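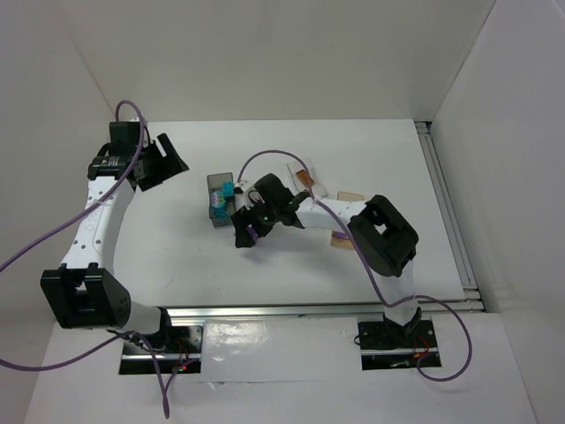 October. Emil Prantl, course notes, unit 6
Search this course Search

Tidying up: where machines stand with chores

Last time we looked at welding and palletizing, jobs that robots have done for decades. The part is always in the same spot and the arm repeats the same path. Chores are different. A kitchen drawer, a kid's bedroom floor and the parts bench in a repair shop have one thing in common, which is that they are never laid out the same way twice.

For this unit we use one chore all the way through: picking up small loose things from a table and putting them in containers. A four-year-old can do it. It is also close to what is called kitting in a shop, where a worker fills a bin with the parts for one assembly.

Break the chore down before you decide whether a machine can do it.

Finding. The machine has to tell the object from the table and from its neighbors. Strong color on a plain white surface is the easy case. Clear plastic is hard, and so is anything shiny.

Grasping. Two flat fingers will hold most things with two parallel sides. They do poorly with cloth, paper and thin items lying flat.

Placing. Students tend to skip this one. Letting go over an open tabletop is simple. Letting go inside a narrow bin means the fingers have to fit too, and they must not drag out what is already in there.

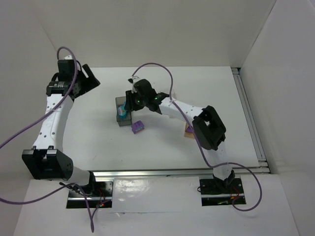

Fig. 2. Right gripper at the top of a translucent dark gray container, small purple block on the table in front.

Now the shop-floor question, which is about rate. Lourenço Rebelo ran the kitting line at Beltetti before he came to teach here, and he gave us a rule of thumb from that job: a person on small parts does some 12 picks a minute and keeps it up until the break. Suppose an arm does 3. It can still be worth having if it runs through the night without help. If somebody has to walk over and free a stuck part every few minutes, the plant is paying for the arm and the person both.

So ask for the failure rate along with the speed. One miss in 1000 picks is a tool. One miss in 12 is a demonstration. Most of the video you will find online does not say which one you are watching, or how many tries were thrown away.

At home the numbers change again. Speed hardly matters if you are out at work. What matters is what happens on a miss: a toy brick on the floor is nothing, a glass is another story. Homes also have pets, stairs and poor light, and there is no technician down the hall.
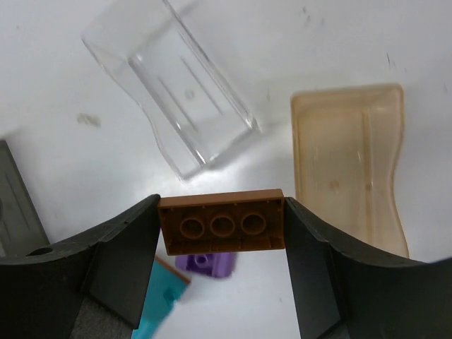 Sorting is one step up from plain tidying. The machine has to choose a container as well as reach it, and the rule may be by color, by size or by whatever the owner happens to want that day. The Jaltum reading treats this as a labeling problem. The Belhaj reading says it is mostly a problem of asking the owner the right question. Read both and be ready to take a side.

My own answer to "can they do chores yet" is: some, slowly, on a clear table, with a person nearby. Folding and dishes are further off than picking up blocks.

For next class

Pick one chore from your home or job. Write out the finding, grasping and placing steps and mark the one you expect to fail first. One page. People in the Zirkstead section hand theirs in to Lourenço.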